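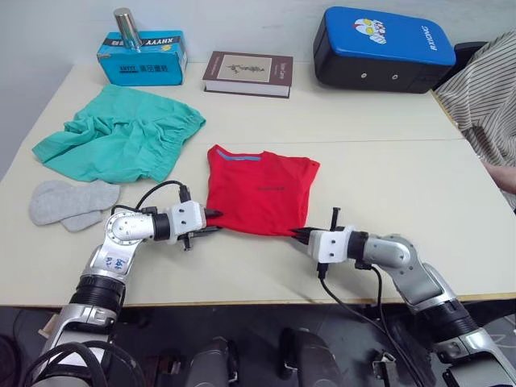 Two arms and a folded red T-shirt on the work table. Laundry is among the chores the group has been looking at.

Ask the engineer who runs the household work at Ernero whether a robot can fold your laundry yet, and the answer takes a while to arrive. "Some of it," she said when we spoke in July. "If you put the shirt on a table, and the table is clear enough to work on, and you aren't in a hurry. Then yes, some of it."

She asked that her name be left out, as did her colleague, a technician who sets up the tables. Both work at the company's site in Findstead, where the staff splits its time between chores from the home and jobs from the shop floor. Before that she spent 7 years on packing lines, and she still compares everything to them.

"On a line you control what comes in," she said. "The box is the same box all day. A shirt is a different shape every time you let go of it. People look at a T-shirt and think it must be easier than a car door. A car door holds still."

The technician put it in terms of corners. A person folding a shirt finds the hem by feel, often while looking at something else. The arms depend a great deal on what the cameras can see, and a hem that has rolled under is hard to see. "Most of our bad runs are bad in the first few seconds," he said. "It takes hold of two layers when it wanted one. After that it can do everything right and you still get a lump."

Socks are a separate argument between them. He thinks a pair of socks is a fair test, because they are small and soft and easy to pinch by mistake along with something else. She would rather leave them for later.
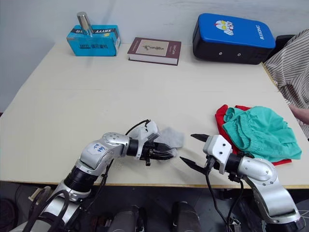
"I don't care about socks," she said. "If a machine did the shirts and the towels and left me the socks, I'd buy it. He wants the whole basket."

The group keeps a written list of chores and goes back over it from time to time. When I visited, it had 262 entries, from wiping a counter to hanging a coat. She would not say how many she considers done. Her own test is that a chore has to work 3 times in a row, in a room the machine has not been in before, with nobody touching anything. Few get through that.

I asked about speed. She said a practiced person folds a shirt in a few seconds and that the arms need a good deal longer, even on a good day. She doesn't think it matters much at home. "Your dishwasher is slow too. You go and do something else." On the shop floor it matters a lot, and there she expects people to keep the soft goods for years - bagging clothes, sorting returns, anything with fabric or loose straps.

Prarach, the second project at the site, is aimed at that kind of work. It covers kitting and bin sorting, and the technician moved over to it for part of the spring. He called it dull and said he meant that kindly. Parts that keep their shape are a good match for the machines, and a run there can go on long enough that he gets other work done. 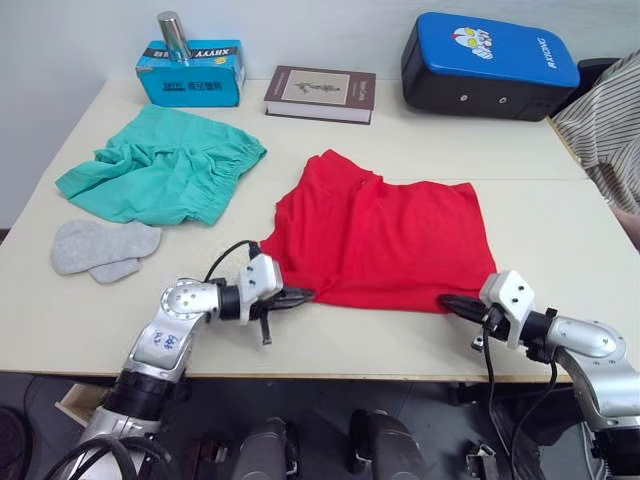 He came back to the laundry because he finds it harder. A shirt can be flat on one side and bunched at the collar, and the next move depends on which of those you deal with first. People disagree about that as well. He has watched two members of staff fold the same shirt and argue over it through lunch.

Neither of them would give me a year for a machine you could buy. She said the arms are good enough now and the hands are close. What is missing, in her view, is knowing when something has gone wrong. "A kid folding a shirt badly knows it's bad. The machine will often finish, put it on the pile and reach for the next one."

I asked whether she folds her own laundry at home. She said she does, on the bed, usually 2 days after it comes out of the dryer.

Interview published 8/17/20.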